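The Big White Table at Kotian, and the Room Around It

A little gallery for everyone who has asked after the workshop and not managed to get up the stairs to see it. Have a wander, there's no hurry, and do put the kettle on first as I'm afraid I go on a bit.
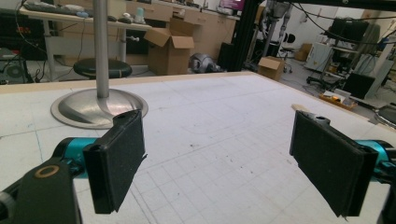
The table top
If you've ever spent an afternoon with us you will know this table, and quite possibly you have left a mark on it. The top is off-white with a very faint grid of grey and pale blue lines, and over the lines there's a whole history of little specks and scuffs and what look like pencil strokes. Orsolya Barta wanted to give it a proper scrub before the gallery went up and I begged her to leave it alone. I like it as it is! A table that has been worked at ought to look as though it has been worked at, and the squares are still clear enough to line something up against, so long as you get your nose down close.

The wooden rim
My favourite part, and the one that visitors tend to run a hand along without noticing they're doing it. It is a light beige wood and it stands up a little above the top along the far edge. I can't tell you how many screws it has saved from the floor over the years, nor how many cups of tea it has failed to save. Hema Acharya sands it once a year, in October, when the evenings draw in and she wants something quiet to do with the radio on.

The metal stand
Over on the left, with the wide shiny foot that rises to a cone in the middle and the tall pole going up and up. It takes the light beautifully, all soft greys and then one bright line round the curve. Jhosep Echeverri polishes it with an old tea towel whenever he's thinking, so you can judge how hard a week it's been by the state of the base. We did once try moving it to the other end of the room and everybody kept walking to where it used to be, so back it came.

The round stool
Just past the rim, black, with a padded top. It came from the Sturnell sale along with 2 others (I should say two, Tibor Győri tells me off for my figures), and it is the only one of the lot that has stayed put. It's a good height for the table if you are tall and a rather poor one if you are me, but it is comfortable, and once you're settled on it you find that an hour has gone by and your tea has a skin on it.

The rest of the room
Yes, it's cluttered. It has always been cluttered. We had a great clear-out when we took over the space from Trullero and filled 19 crates, and I remember standing there thinking how grand and echoing it all felt, and by the end of the month you would never have known. Things come in because they might be useful and then they are useful, which only encourages us. Bence Sipos keeps a list of what lives where, pinned up by the door, and it had 521 lines on it when he last typed it out. I have never once found anything by using it, though I have spent some very happy minutes reading it while waiting for the kettle.

How we look after it all
A few people have written to ask how we keep a light-coloured top going in a busy workshop, so for what it's worth: a damp cloth at the end of the day, a soft brush for the grit, and nothing stronger than washing-up liquid. We tried a tub of Grovus cream once and it left a sort of bloom that took Hema two evenings to get off again. Pencil comes away with an ordinary rubber, if you want it to come away. Pen doesn't, so we ask people to leave their pens in the jar when they sit down, and most of them do.

The wood gets a little wax after its sanding, rubbed in with a scrap of old vest and left overnight. Jhosep says the stand needs no care whatsoever and then goes and cares for it anyway.

Coming to see us
We can manage small groups again once things settle, and there's always a place at the table for anybody who'd like to bring a bit of mending or simply sit and watch. The stairs are steep and there are more than 30 of them, so take your time, and shout up if you've got something heavy, as Tibor is very good about coming down to fetch. Wear something you don't mind getting dusty. There are biscuits in the tin on the windowsill unless Bence got there first.

If you have old pictures of the room from the Trullero days I would dearly love to see them, especially any with the table in, as we've been arguing for ages over which way round it used to stand. Send them to Orsolya and she'll scan them and post the originals back to you.

Gallery put together Feb 4, 2021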